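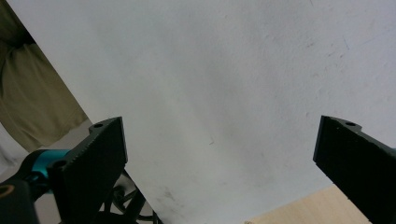 Vernon Dufour tient qu'une grande feuille blanche se juge d'abord à plat, avant le premier trait et avant le premier pli, et que tout le reste est affaire de patience. La remarque revient souvent chez ceux qui travaillent le papier en grand format, et elle résume assez bien la place de cet article modeste dans l'atelier comme à la maison.

Temps de lecture : 6 min
17 partages · 6 commentaires

La grande feuille blanche désigne, dans l'usage courant, un papier ou une carte de dimensions supérieures à celles du papier à lettres, vendu à la pièce, en pochette ou en rouleau. On s'en sert pour dessiner, pour tracer des patrons, pour préparer une affiche, et aussi (les parents le savent bien) pour protéger une table les jours de peinture.

Papier ou carte

La frontière entre les deux n'a jamais été bien nette, et les marchands eux-mêmes en débattent volontiers. L'usage la fixe selon le grammage, c'est-à-dire la masse d'un mètre carré : un papier léger se roule sans peine et garde longtemps la mémoire du rouleau, tandis qu'une carte se tient mieux debout mais marque au moindre pli malheureux. Le blanc varie lui aussi, du blanc crème, doux à l'œil, au blanc franc que préfèrent les maquettistes. La papeterie Bodar proposait ainsi un papier de 114 grammes, apprécié pour les patrons de couture parce qu'il supporte bien la gomme et les reprises.

Manipulation

Une grande feuille se prend à deux mains, par deux coins opposés, en la laissant faire un léger creux. Tenue par un seul bord, elle casse facilement, et la petite marque en demi-lune qui en résulte ne s'efface plus tout à fait. Beaucoup s'installent par terre quand la table est trop courte ; on balaie alors soigneusement, car le moindre grain de sable s'imprime sous le crayon.

Conservation

À plat, dans un carton à dessin ou un tiroir large, à l'abri du soleil et de l'humidité. Si l'on doit rouler la feuille, mieux vaut un tube large. Pour la redresser, on la roule doucement dans l'autre sens, puis on la laisse une nuit sous quelques gros livres.

Articles liés
Le carton à dessin Stiresska
Plier une carte sans la casser
Les rouleaux Gasar, histoire d'un format
Choisir une gomme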